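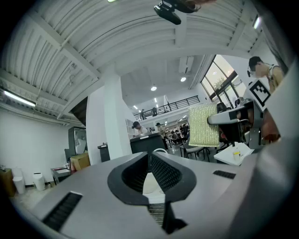 *图:Adesuwa Babalola,Bondcombe 一楼*

# 金属顶的大开间,白天说话发飘,顶面和黑吧台该先动哪个?

**版块:** 空间改造 › 办公与工坊

---

**楼主 · 河边仓库**

Bondcombe 这边的一楼我们接手快一年了,想趁下一次整修把几个老问题一起处理掉,先上来听听意见。

大概情况:顶是白色波纹金属板,带弧度,有白色钢梁横过去。中间一根很粗的白柱子,把近处这块和后面的开阔区分开。后面上方是夹层,黑色金属栏杆。右边是深色框的大窗,外面有树,白天采光不差。黑色吧台在中间偏后,旁边就是桌椅。

问题按大家抱怨的次数排:

1. 回声。人一多就乱,吧台那边说话,近处这边听得见声音但听不清字。
2. 夹层栏杆边上站人聊天,楼下坐着的人觉得就在头顶说。
3. 灯不统一。左墙是长灯管,后面低顶那块是圆灯,傍晚以后近处这边偏冷,里面偏暖,坐在交界的人最难受。
4. 吧台要不要挪。Ebuka Ojo 负责日常运营,他想把吧台往窗边挪,我不太同意。

预算够做一件大的和几件小的,做不了全部。现在倾向先做吧台,因为看得见效果。想听做过类似房子的人怎么排顺序。

---

**2楼 · 矿棉与胶**

先做顶。

金属板加硬地面,再加一面大玻璃,声音在里面来回弹,家具怎么摆都救不回来。吧台挪到哪里都一样吵,换个地方吵而已。

你们测过混响没有?没测的话站在柱子旁边拍一下手,听尾音拖多长。

---

**3楼 · 楼主 · 河边仓库**

拍过,拖得挺长。Folasade Haruna 用手机软件录了一次,没什么人的时候显示 2 秒。手机测的准不准我不敢说。

---

**4楼 · 矿棉与胶**

手机的数当参考看,但是到这个程度,方向已经很清楚了。办公加交谈的地方这个数太高。

做法:垂直吊片,或者水平吊的吸音板,离开金属板一段距离。不要直接贴在波纹上,一是贴不平,二是背后没有空腔,低一点的频率吃不掉。板背后留 300 毫米左右都行,能留多少留多少,看你那根钢梁下面还有多少净高。

---

**5楼 · 阿坤木作**

不同意先做顶。

顶是最贵的一项,要搭架子,要停业,还得跟消防、灯、空调的位置打架。低处能做的还没做,就直接上顶,钱花得冤。

我会这么来:夹层栏杆内侧先挂一道毡,柱子包一圈软的,桌椅区铺块地毯。都是几天能弄完的事,弄完再听。够用就不用动顶了。

---

**6楼 · 矿棉与胶**

柱子包一圈能有多少面积?你算算看。那根柱子再粗,也就是一根柱子。吸音看面积,顶是这房子里唯一整块没人用的面。

栏杆挂毡我同意,便宜,而且正好对着他说的第二个问题。但要问清楚消防等级,毡子不是随便哪种都能挂在公共区域的。

---

**7楼 · 阿坤木作**

柱子的作用不在吸多少,在打散。圆的方的差别很大,方柱子平面一反射,正对着的那排座位就听得特别清楚。

楼主柱子是方的圆的?

---

**8楼 · 楼主 · 河边仓库**

方的,倒过一点角。正对着的座位确实是大家最不愿意坐的,我一直以为是过道的原因。

---

**9楼 · 白班小唐**

我在类似的地方上过班,也是弧顶。补充一点,弧顶有聚焦的毛病,某个位置会突然特别响,往旁边走一步就没了。你们可以一个人在吧台正常说话,另一个人慢慢走一圈,把听得最清楚的位置在地上贴胶带。贴完再决定哪里挂板,比平均铺有用。

我们那时候就是平均铺的,铺完那个点还在,会议桌偏偏就放在那个点上。

---

**10楼 · 楼主 · 河边仓库**

这个好,今天打烊以后试。

---

**11楼 · Ebuka_O**

我就是楼主说的那个要挪吧台的人。

说一下理由。吧台现在的位置,站在后面的人背后一半是座位区,一半是通道,递东西的时候身体要往前探,后面又老有人过。吧台一边站着人等,椅子就得往外让,椅子一让,通道就没了。靠窗那边本来就是大家懒得坐的位置,下午晒。把吧台放过去,等的人沿着窗排,不碍着谁。

回声我也烦,但是回声不影响我出东西的速度,通道影响。

---

**12楼 · 楼主 · 河边仓库**

他说的晒是真的,但是只有下午那一段,而且树叶长起来以后好很多。四月份那会儿叶子还没密,确实坐不住人,现在已经有人抢着坐了。窗边是整个一楼最好的位置,拿来放吧台我舍不得。

另外上下水都在现在这个位置,挪过去要开地面。

---

**13楼 · 半桶水电**

开地面这一条就够否掉了。排水要坡度,离得越远,起点就得埋得越深或者台面底下垫得越高。要是不想开地,只能用提升泵,泵就在吧台肚子里,一天响到晚。你们本来就嫌吵。

还有电。吧台的用电多半是单独回路,移位等于重拉。

---

**14楼 · Ebuka_O**

泵的事我没想过,这个算一条。

那不挪,能不能转?现在是长边对着近处这边,转过来让短边对着,等候的人站到侧面去。

---

**15楼 · 半桶水电**

转可以,水点不动,绕着水点转。前提是水槽在一头,在中间就没意思了。

---

**16楼 · Ebuka_O**

在一头。

---

**17楼 · 河对岸的椅子**

插一句椅子。深色框浅色坐面这种,我们店里也有一批,你们脚垫换过没有?原装的硬塑料垫在硬地上拖,声音很尖,在金属顶下面格外刺耳。换毡垫,一把椅子花不了几个钱。很多人说的“吵”,有一半是拖椅子。

浅坐面不耐脏的问题另说。

---

**18楼 · 楼主 · 河边仓库**

没换过。坐面脏的问题也有,袖口和包带蹭的,用湿布擦不干净。您那边怎么处理?

---

**19楼 · 河对岸的椅子**

看是布的还是皮革面的。布的拆下来洗,或者做套子;皮面的用中性皂水,别用酒精,酒精擦几次就发硬开裂。

毡垫注意买带钉的,自粘的拖两个礼拜就跑到一边去了,胶还留在地上。

---

**20楼 · 矿棉与胶**

毡垫支持。但是别因为换了毡垫就觉得问题解决了,人说话的声音毡垫管不了。

---

**21楼 · 阿坤木作**

没人说管得了。我们说的是顺序。

---

**22楼 · 灯下黑板**

没人说灯,我说灯。

墙上长灯管和里面的圆灯不是一批的,色温不一样正常。最简单是统一换光源,不换灯具。灯管换成和圆灯同色温的,先看一晚上。多数情况下问题就没了。

真正要注意的是左墙那根灯管的位置。弧顶是白的,灯管往上打的那部分光会被顶反下来,这是好事,别急着拆。有人一装修就把灯管全拆了换筒灯,结果顶黑了,整个房间显矮。

---

**23楼 · 楼主 · 河边仓库**

原本的打算还真是全拆。Rakiya Ezeani 给我们出过一版方案,整个一楼换成轨道灯,灯管取消。她自己也说顶会暗下来,想用几盏上照灯补。

---

**24楼 · 灯下黑板**

上照灯补等于拆了一套再装一套。她的方案如果是为了好看,我理解,工坊味太重的话灯管是显得粗。但你们预算有限,这笔钱我宁愿给顶上的吸音板。

顺便,如果要做吸音吊片,灯必须一起考虑。吊片垂下来会挡灯管的光,在桌面上拉出一道一道的影子。片和灯管平行还是垂直差别很大,做之前用硬纸板剪几片挂上去看。

---

**25楼 · 矿棉与胶**

同意硬纸板。声学这边对方向没那么挑,让灯先定。

---

**26楼 · R.Ezeani**

有人把帖子转给我了,我解释一下那版方案。

当时给我的要求是“晚上可以办活动”,所以做了轨道灯,方便分区调暗。如果现在的重点是白天办公和说话清楚,那版就不适用,不用勉强往里套。

灯管保留我没意见。我会坚持的是夹层底下那一块。那里顶低,灯离人近,圆灯直射眼睛,坐在下面抬头很不舒服。加一层扩散罩就行,不贵。

---

**27楼 · 灯下黑板**

扩散罩同意。

---

**28楼 · 楼主 · 河边仓库**

Rakiya 谢谢,没跟你先打招呼就在这里说你的方案,不好意思。活动那件事确实搁置了。

---

**29楼 · 白班小唐**

胶带试了吗?

---

**30楼 · 楼主 · 河边仓库**

试了。Ebuka 站吧台后面念菜单,Folasade 和我走。

有一块特别响,在柱子靠近门的这一侧,比正对吧台的位置还清楚。往左墙走就低下去了。夹层栏杆边上说话,楼下最清楚的地方不在正下方,在往外一些。正下方反而还好,被夹层挡着。

所以楼下觉得“头顶有人说话”的,其实是坐在外面一点的那几桌。

---

**31楼 · 白班小唐**

典型的,栏杆边的声音先上弧顶再下来。那挂毡在栏杆上作用可能有限,因为人是站着的,嘴比栏杆高。

---

**32楼 · 阿坤木作**

这一条我认。栏杆上的毡只能挡坐着的人。站着聊的话得从顶上弄。

不过也有不花钱的办法,栏杆边放一排矮柜或者花箱,让人站不到边上去。人退后一步,声音就差很多。

---

**33楼 · 楼主 · 河边仓库**

花箱 Oluwatosin Nnaji 提过,他管楼上。他担心浇水漏到楼下,还有花箱压在边缘的重量。

---

**34楼 · 半桶水电**

担心得对。夹层的荷载要看图纸,边缘连续放土箱不是小数。湿土很重。矮柜里放纸箱书也一样重,别看它是柜子。

用空的轻质矮柜,台面做成可以靠着放杯子的样子,但是——杯子放在边缘上又会掉下去。台面往里退。

---

**35楼 · 阿坤木作**

柜子深 300,台面外沿起一道挡边,离栏杆再留 100 的缝,别紧贴。紧贴的话小孩会踩着柜子往上爬,等于把栏杆变矮了。

---

**36楼 · 半桶水电**

留缝也一样能踩。任何能踩的东西放在栏杆旁边,栏杆的有效高度都得从踩面重新量。这条是硬的,别想绕。你们有没有小孩来?

---

**37楼 · 楼主 · 河边仓库**

楼上偶尔有。那矮柜也不放了。

---

**38楼 · 阿坤木作**

行,我收回。那就把楼上的高桌往里移,人跟着桌子走。现在站在栏杆边,多半是因为那里没别的地方可以站。

---

**39楼 · Tosin楼上**

楼上的来回一句。站栏杆边的人大部分是在等楼下的人,或者在打电话,信号靠窗那头好。移高桌可以试,我估计打电话的还是会站过去。

信号这个事谁能解决一下,比吸音板管用。

---

**40楼 · 半桶水电**

让他们连无线打。里面那块信号差多半是金属顶的关系,楼上加一个接入点,不复杂。

---

**41楼 · 矿棉与胶**

绕了一圈,还是顶。栏杆边的声音从顶下来,吧台的声音从顶下来,柱子那个响点也是顶。我把做法写具体一点,楼主拿去问价。

- 不全铺。先铺柱子和吧台之间,再铺栏杆往外那一段。
- 板用宽 600 毫米的,厚度 100 毫米,别买那种薄薄一层毡片当吸音板卖的。
- 吊点打在钢构件上,不要打在波纹板上。漏雨的事情十年后你会感谢自己。
- 后面低顶那块先不做。
- 做完一段停下来,再走一遍胶带,再决定下一段。

---

**42楼 · 省料王**

厚 100 有必要吗?我们办公室用的薄板,效果也不错。说话的声音主要在中高频,薄板够了。

---

**43楼 · 矿棉与胶**

你们顶多高?平顶还是弧顶?

---

**44楼 · 省料王**

平顶,石膏板,正常高度。

---

**45楼 · 矿棉与胶**

那是另一种房子。石膏板本身吃低频,金属板厚薄、固定方式不同,吃多少说不准。薄板挂在这种大空间里,结果往往是齿音没了,嗡的那部分还在,人说话像蒙了一层,更听不清。

---

**46楼 · 省料王**

我保留意见。价格差很多,可以先用薄的离顶远一点挂,空腔能补回一部分厚度。你自己 4 楼也说了空腔有用。

---

**47楼 · 矿棉与胶**

能补一部分,这话没错。预算实在紧,薄板加大空腔是第二选择。

---

**48楼 · Ebuka_O**

问个实际的。施工期间能不能不停业?停一个礼拜我这边要跟供货的改单,牛奶、面包都是固定送的。

---

**49楼 · 阿坤木作**

分段做就可以夜里做。架子用移动的,白天推到左墙边。地面要盖,吊点打孔掉铁屑,铁屑落在浅色椅面上会生锈点,擦不掉。椅子全部罩起来或者搬到后面去。

---

**50楼 · 河对岸的椅子**

铁屑那条千万听他的。

---

**51楼 · 白班小唐**

打孔之前把空调关了,不然吹得到处都是。

---

**52楼 · Altik_施工**

我们在 Altik 做吊顶和吸音,看到帖子说一下。夜里分段做没有问题,价格会比白天高。弧顶最麻烦的是吊线长度每一根都不一样,报价的时候问清楚是按面积还是按吊点,按面积报的后面容易加钱。

不在这里拉生意,楼主可以找几家比。

---

**53楼 · 楼主 · 河边仓库**

已经约了两家来看,Shehu 和 Jevarell,都没说过吊线的事,我会问。

目前定下来的:

- 椅子脚垫先换,钉的。
- 左墙灯管换光源,灯具留着。夹层底下圆灯加扩散罩。
- 吧台不挪,试转向。Ebuka 先用胶带在地上画出来,按画的位置走几天。
- 顶分两段做,先做柱子到吧台这一段。厚板薄板各问一个价。
- 楼上高桌往里移,栏杆边不放东西。加接入点。
- 轨道灯不做了。

柱子包不包还没定。阿坤说的打散我觉得有道理,可是白柱子包起来以后,整个近处会不会显得闷?

---

**54楼 · 阿坤木作**

只包朝门那一面,用白的或者浅灰的,做成一条一条的木格栅里面衬毡。高度包到人站着的耳朵就够了,上面留白。

---

**55楼 · R.Ezeani**

格栅如果做,颜色别跟栏杆和吧台一样用黑。近处这一侧本来就靠这根白柱子提亮,涂黑了白天也得开灯。

---

**56楼 · 灯下黑板**

+1

---

**57楼 · 矿棉与胶**

柱子留到顶做完一段再说。先听。

---

**58楼 · Ebuka_O**

转向的胶带画好了,早上走了一轮,等的人自然就站到侧面去了,椅子也不用让。有一个毛病,转完以后我背对楼梯,看不见谁下来。

---

**59楼 · 半桶水电**

那就别转满,斜着。

---

**60楼 · Ebuka_O**

斜着跟柱子不平行,看着别扭。

---

**61楼 · 河对岸的椅子**

别扭看几天就习惯了,看不见后面的人习惯不了。

---

**62楼 · 楼主 · 河边仓库**

明天按斜的再画一遍。脚垫到货了,今晚先钉一半的椅子,对比着听。

---

**63楼 · 白班小唐**

钉完的和没钉的别混着放,不然听不出来。

---

**64楼 · 楼主 · 河边仓库**

钉完的都放在窗那边了。拖起来确实闷很多,没钉的那边一拖,坐窗边的都抬头看。剩下的明早钉完,报价出来我再更新。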